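Two Grippers and a Pile of Laundry

I've been folding clothes with a pair of plastic-looking claws for most of December, and my opinion of my own thumbs has never been higher.

The claws come in a starter kit from Bremine, a small outfit that sells hand-held grippers to people who want to teach robots how to do chores. You squeeze, the fingers close, and a recording of what you did goes off to be turned into training material. No robot in the house, no arm bolted to the counter. Just you, two grippers and whatever chore you sign up for. I signed up for laundry (my first mistake, probably!) and picked the four-week trial.

Setup was easier than I feared. The kit pairs with an app called Biteck, which walks you through a little dance where you touch the fingertips together and wave everything in the air like you're landing a plane. The first time took me most of an evening. Now I can do it before the kettle boils. The app still logs me out whenever it feels like it, and the menu for naming a session is buried four taps deep, which drove me nuts.

Then you get to the cloth. Bremine's guide suggests towels first, and I skipped right past that page and went for the soft, floppy, flowery stuff.

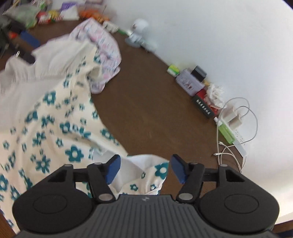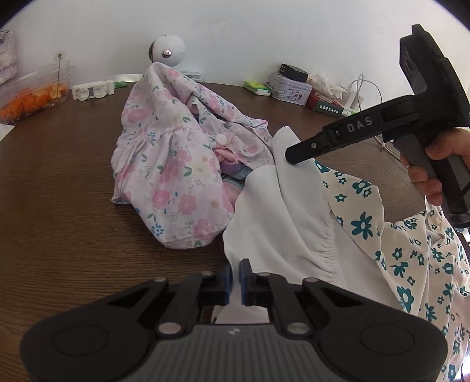 What I wanted to know was whether I could get good at it, and yes, sort of. Thin cotton is a joy once you learn to pinch a fold and not go poking at a flat piece. Elastic is horrible. It bunches, it creeps, and if your two hands don't pull at the same speed you end up with a sausage. I tried going slower, I tried going faster, I tried talking to it. Slower won.

Comfort is a mixed bag. Twenty minutes is fine. Past that my wrists start to complain, and I'd love a softer handle. The squeeze itself is lovely, though — light and smooth, with enough feel that you know when you've got the fabric and when you've only got air.

I also borrowed the rival kit from Cillus so I'd have something to compare. It's lighter and the app is miles better, but the fingers felt mushy to me and I kept dropping socks. If you only plan to move cups and boxes I'd go with Cillus. For clothes I'd take Bremine.

As for where all this folding goes, Bremine feeds it to a home helper it calls Stan, still in testing. They sent me a clip of Stan doing a pillowcase. It took forever and one corner stuck out like a dog's ear, and I cheered at my laptop anyway. I've extended the trial and I'm moving on to fitted sheets next, so wish me luck.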